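What Comes in a Wrapper: packaging in our canteen and my kitchen

Project report, second-year Design and Materials
Safta Pană
Group: Safta Pană, Kacper Kwiatkowski, Teodora Stoyanova

1. How we got going

Our group was meant to be doing chairs. We'd even measured a few chairs! Then Kacper spent most of one lunch trying to get into a packet of crackers, gave up, used his keys, and sent crackers all over the table, and by the end of the break we had a different topic. Our tutor Ghislain Hawthorne signed it off on Oct 1, 2019 with one condition, that we stuck to small food and drink packaging and left bottles alone (another group had bottles).

So the question became: which bits of small packaging do people have trouble with, and what do they do with the bits afterwards? I looked after the soft plastics, Kacper did card and paper, and Teodora did the interviews because she can talk to anybody.

2. What we collected

We put a box by the tray return in the canteen and asked people to drop their clean wrappers in it. We also brought things from home. By the end we had 546 pieces, which filled my wardrobe and annoyed my flatmate a great deal. I sorted them on my bedroom floor over one very long weekend, first by what they were made of and then by how they open: tear, peel, pull, twist, or "attack with scissors".

The milky, see-through plastics turned out to be my favourite group. They're horrible to sort – they slide off each other and stick to your sleeve – but they're quite pretty once you look properly. A lot of them have leaves or ears of wheat printed on, usually in green or blue, and I started keeping a separate pile of just the plant ones. I think the plants are meant to make you feel better about the plastic. Teodora thinks I'm reading too much into it.

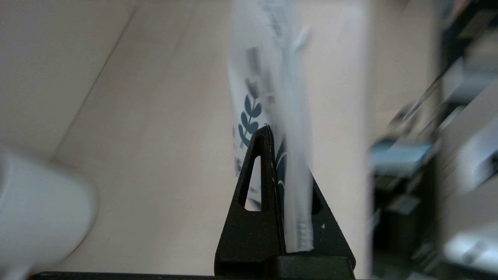

Willy Hermans told Teodora that he'd happily put up with any wrapper in the world if the notch for tearing it was somewhere he could find with his thumb, and that he had stopped buying one sort of soup altogether on account of the lid. He also said he never reads anything printed on a packet except the date. We had a whole page of questions about logos and he answered them all with "no idea, love". That was useful to know, even if it did finish the interview rather quickly.

3. The opening test

We asked 77 people to open the same two packets, one with a notch and one without, and to tell us which they liked better. We didn't time anybody. Kacper wanted to, but I thought people would start racing (he would have). Most went for the notched one. A fair few turned the plain one round and round looking for a way in, and then used their teeth, including our tutor.

Straws came up far more than I expected. People don't mind the straw, they mind its sleeve, that thin clear bit that ends up on the floor or stuck to the table. The bendy sort got the most comments. Several people push the straw out through the end of the sleeve and have never thought about it before, and others peel it down the side. Both camps were very sure of themselves.

4. What I'd change

The box should have had a lid. It should also have had a clearer sign, as we got three forks, a sock and somebody's bus pass (returned!).

My sorting by "how it opens" worked for most things but fell apart with packs that have one wrapper inside another. I put those under the outer layer and left it there. If I did it again in December, when everyone's eating chocolates and little cakes, I'd give them their own heading from the start.

5. Where it all is now

The plant pile is mounted on card in the studio corridor, next to the bottles. Kacper's paper and card went in the recycling after he'd photographed it. The rest of the soft plastics are in two bags under the sink in the print room, and Teodora has the interview notes if anyone wants to borrow them for next year.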